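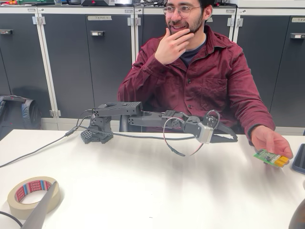
A small green circuit board held out toward the robot arm.

Visit report: Falten beet sugar factory, Jemasdale

The Falten factory opens to visitors once a year, in September, shortly after the start of the beet campaign. The tour follows the material: beets in at the north gate, white sugar out at the packing hall. Our group was led by Engelbert Wieser, who has charge of the evaporator and boiling house. Ear protection was issued at the gate and was needed from the slicing floor onward.

Receiving and washing

Trucks are weighed loaded and again empty. A core sampler takes material from each load, and the sample goes to the tare lab, where soil and leaf are removed and sugar content is measured by polarimeter. Growers are paid on clean weight and sugar content, so the lab is the part of the site they ask about most. On the morning of the visit the gate display stood at 1,658 loads for the campaign.

Beets move to the washer in a water flume. Stones sink into a catcher and weeds are raked off the surface. Flume water is settled and returned. The mud goes to ponds on the east side, which were not on the route.
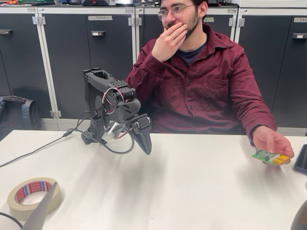 Palm up, with the board's yellow-orange connector blocks to one end.

Slicing and diffusion

Clean beets drop into drum slicers that cut them into V-shaped strips called cossettes. A smooth, even cossette gives good extraction. Ragged ones pack together and block the flow of water. Knife blocks are changed on a fixed rotation and resharpened in a room beside the slicing floor.

The cossettes travel up through the diffuser while hot water runs down against them. Raw juice leaves at the low end, dark gray and cloudy. Spent pulp leaves at the high end and is pressed. Part of it is dried and pelleted, and the rest is sold wet to dairy farms. 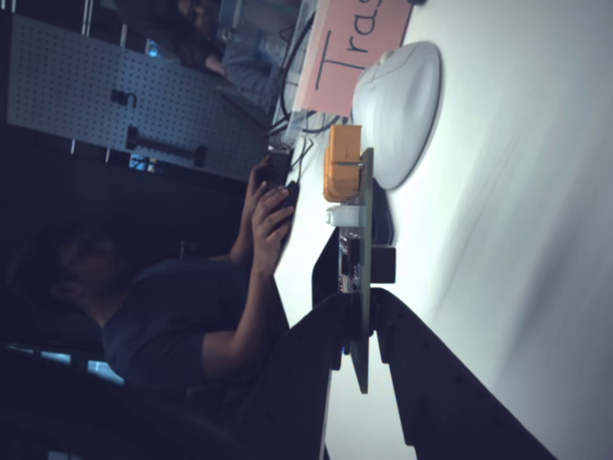

Gripper fingers closing in on the board, seen edge-on.

Purification and evaporation

Milk of lime is added to the raw juice, then carbon dioxide is bubbled through it. The lime comes out as calcium carbonate and takes much of the non-sugar material with it. Both lime and gas come from a kiln on site, fired with coke. The filters are Mitlow plate presses, 11 in a row, with one normally open for cloth changes.

Thin juice then goes to a multiple-effect evaporator, where the vapor from each vessel heats the next. Wieser spent the longest part of the tour here. His main concern is scale on the tubes, which cuts heat transfer and raises steam use. The vessels are boiled out with soda ash when the figures drift. He declined to give a steam figure per ton of beet.
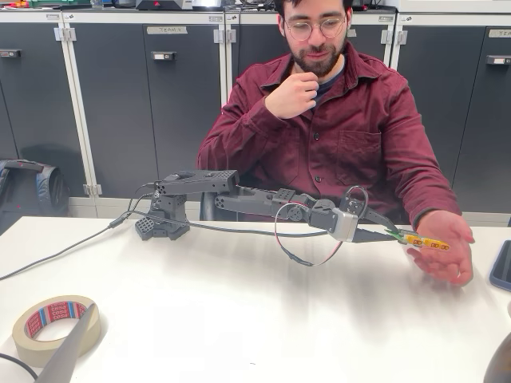
Boiling, centrifuging and storage

Thick juice is boiled under vacuum at close to 80 °C and seeded with fine sugar crystals. The operator watches crystal growth on a screen and through a sight glass, and both are still used. The finished mass drops to the centrifugals, is spun and washed, and leaves as damp white sugar. The syrup is boiled again twice. What remains is molasses.

Dried sugar is held in silos under controlled humidity. Most of it leaves in bulk tankers for beverage and bakery customers. The largest local buyer is the Butkienė confectionery works, which takes a finer screen size than the others. Retail bags are filled on one line only.

Practical notes

The route has 300 steps, mostly open grating, and there is no elevator for visitors. Flat closed shoes are required. Cameras are allowed outside and in the packing hall. Places are booked through the factory office, and the morning tour fills first. Parking is on the gravel lot opposite the weighbridge; keep clear of the truck lane.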